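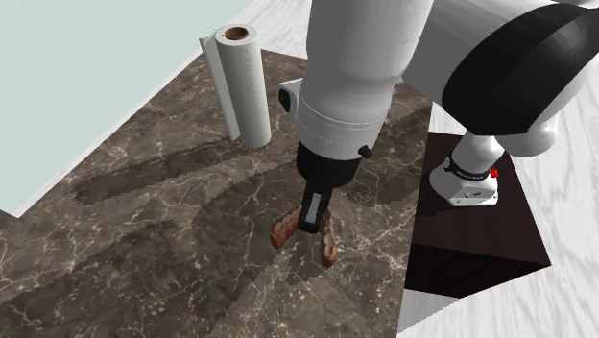 By Maud Ellery, 31/10/2018

Plolavholm Path: second progress report to the Brokora Fund

The last report ended with the words "we expect to be on the marsh by the spring". We were on the marsh by the spring. We then came off it again, as it was under water, and went back in July, when the ground was so hard that the post holes had to be started with an iron bar. The timetable you approved has been redrawn twice and a copy is attached. Please throw the older ones away. We have, and it has done wonders for morale.

Where we are

The path now runs without a break from the church gate at Drerkness to the east side of Plolavholm. It can be walked in ordinary shoes for most of that distance and in wellingtons for the remainder. The 153 metres of boardwalk promised in the bid are down, level and fixed. They are also in the right place, a point I mention only for readers who remember the first report.

Of the 14 gates, all but two are hung. The missing pair belong at the Bakke end, where the landowner has agreed to the path, agreed to the gates, and agreed to the colour of the gates, and has yet to agree which way they should open. We have put forward inwards. We have also put forward outwards. A letter suggesting a gate that does both went off last month and we are hopeful.

The ditch beside the old drove has been cleared and is carrying water again. For a short while it carried it into the field of the one neighbour who had written in support of the scheme. We have dug a second, smaller ditch to deal with this, and have paid for it out of the contingency. The neighbour's second letter was shorter than the first but still, on balance, in favour.

Signposts

The signposts arrived on time, which caught everybody out. There are 30 of them, nicely made, and they spell Plolavholm correctly on both sides. Our own leaflet does not, so the leaflet is being printed again.

Distances on the posts are given in miles. The bid said miles and kilometres, and the maker quoted for both, but the arms were then too long for the posts and turned in the wind like weathercocks. A signpost that points somewhere new each morning seemed a poor use of your money. We would be glad of written confirmation that miles alone will do. 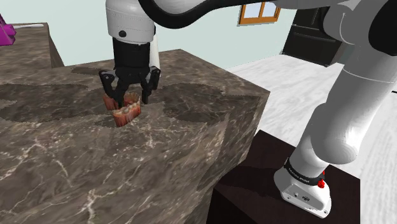
Maud Ellery
Project Coordinator, Plolavholm Path

What people think of it

You asked for evidence of local feeling. We put a one-page form through doors in Drerkness and Bakke and had 188 back, a better return than the parish gets for anything except bin collections. Most people want the path and intend to use it. Several want the path and intend never to go near it, but like to know it's there. The complaints fall mainly under dogs, with a smaller group under other people's dogs.

The commonest request was for a bench halfway. The second commonest was that there should be no bench halfway, on the grounds that somebody might sit on it. We propose to put in the bench.

There was also a good deal of feeling about the name. Bakke would like it called the Bakke Path. We have explained that the name is in the grant agreement, and Bakke has asked who signed the grant agreement. Any reply to this from your office would carry more weight than one from mine.

Money

Spending is within the total, though it has wandered about a bit inside it. Timber cost more than we allowed for. Hire of the digger cost less, chiefly because it spent so much of the wet spell parked at the farm, and the owner was decent enough not to charge us for the view. Printing is over, for the reason given under Signposts. We ask to move the unspent part of the training budget across to cover it. 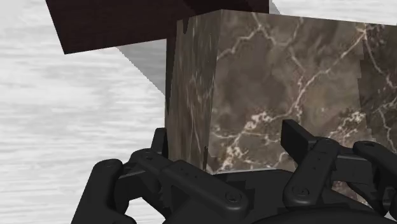
The training line itself needs a word. We had planned two days on laying and mending boardwalk, with an outside tutor. The first day went ahead and was well liked. The second was to have covered repairs, and we put it off until there was something to repair. After this autumn there may well be, and I'd like to keep back enough for half a day in the new year.

Still to do

The two gates at Bakke. The bench. The handrail on the short bridge, which is made and sitting in a barn behind a quantity of hay. The new leaflet, once three of us have read it aloud to each other, slowly. The surface at the Drerkness end also wants another load of stone before the frosts, and the quarry has given us a date we have decided to believe.

The final claim form asks for a photograph of the opening ceremony. No ceremony is planned at present, as the Bakke end can't be opened until we know which way it opens. Please let us know if a claim can go in without one, and whether the form should be sent by post or through the website, which on my last three visits would not let me past page four.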